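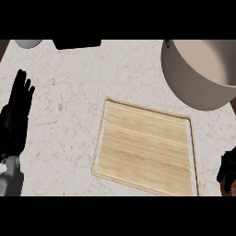 Philomena Dankwa does not like to be interviewed in her kitchen, because then she cannot stop working. So we sat in the small yard behind her house, with two plastic chairs and a pot of ginger tea between us, and still she stood up three times to look at a soup.

For many years she cooked for the night workers at the Zemen bottling plant. She started at four in the afternoon and came home when the buses began again. Now she is retired, and she writes down recipes. Her notebook has 3941 entries, and she knows the number because she writes it in the corner of every page.

"It is not 3941 dishes," she told me. "Please do not write this, people will laugh. Maybe thirty of them are only okra. One day I put more smoked fish, so I write it again. The next week the okra is old, so I write it again."

I asked her why she does not correct the old entry. She looked at me with some pity.

"If I correct it, then I lose the day," she said.

The notebook is in fact many notebooks, kept in a biscuit tin and two shoe boxes. The first ones are from the plant. They have oil on them, and the quantities are very big: onions by the sack, rice by the basin. When she stopped working there, she had a problem which she did not expect. She did not know how to cook for one person.

"I made soup for 12 and I ate it for a week," she said. "Then I made it again, because my hands wanted to. My daughter told me, Mama, you are still on the shift."

The daughter is Bernice Akpalu, and she lives two streets away. She came to the yard when we were already on the second pot of tea, and she brought bread from Brudo, the bakery next to the post office. Bernice is the person who had the idea to type the notebooks. She does it in the evening, after her children sleep, and she has finished nearly 30 pages of the first book. Her mother's handwriting is difficult, and the spelling changes in the middle of a recipe.

"There is a word I could not read for a month," said Bernice. "I thought it was a spice. I asked at the market. It was the name of the supervisor. She wrote that he came and ate standing up."

"He always ate standing," said Philomena.

Many entries are like this. Between the salt and the pepper there is some news from the plant. A machine stopped and the men came early, so the beans were hard. Kobina Amissah got married and she put meat in everything. Rain came through the roof over the sinks. I read some of these pages with permission, and I confess that I forgot to look at the recipes.

I wanted to know if she had a teacher. She said that she learned from her aunt, who sold fried fish in the evening and who never explained a thing. The aunt only took the knife from her hand when she did it wrong and gave it back when she had looked enough. Philomena was six years old when she was first allowed to clean fish, and nine when she was allowed to fry.

"With the onions I waited more," she said. "My aunt said that anybody can fry, but onions need a serious person."

She is serious about onions until today. She cuts them very slowly for someone who cooked for a whole factory. When I remarked on it, she said that speed was for the young women in her team, and that her job was to begin one hour before them. She does not approve of buying onions already cut. She does not approve of garlic in a tube either, but she has one in the refrigerator, and Bernice showed it to me while her mother was with the soup.

Last June a small publisher named Vimden wrote to them. The editor, Yvonne Haslam, had seen some pages which Bernice put on the website of the library, and she asked if they would like to make a book. Philomena was not happy with the letter. The editor proposed to choose one hundred recipes and to take away the parts about the plant, or to put them together in one chapter at the end.

"At the end!" said Philomena. "Then who will know why the beans were hard?"

They are still discussing. Bernice believes that a book with only some recipes is better than a biscuit tin. Her mother believes that the biscuit tin is very good. I think that they both enjoy this argument, and they repeated it for me in a way that showed they had practice. The last proposal from Vimden is that the notes will stay next to the recipes, but in smaller letters. Philomena has asked how small.

Before I left, I had to eat. The soup was groundnut, with chicken and a little too much pepper for me, and I was told that this was the correct amount. She served it in deep bowls from the shop of Issahaku, which closed a long time ago. She has five of them. The sixth one broke in the move, and she can tell you the entry where it is written.

When I asked for the recipe, she opened the newest notebook and wrote the number in the corner, then the word soup, then a line about the yard and the visitor. She asked me how to spell my name. The quantities she left for later, because the bread was getting dry and Bernice wanted tea.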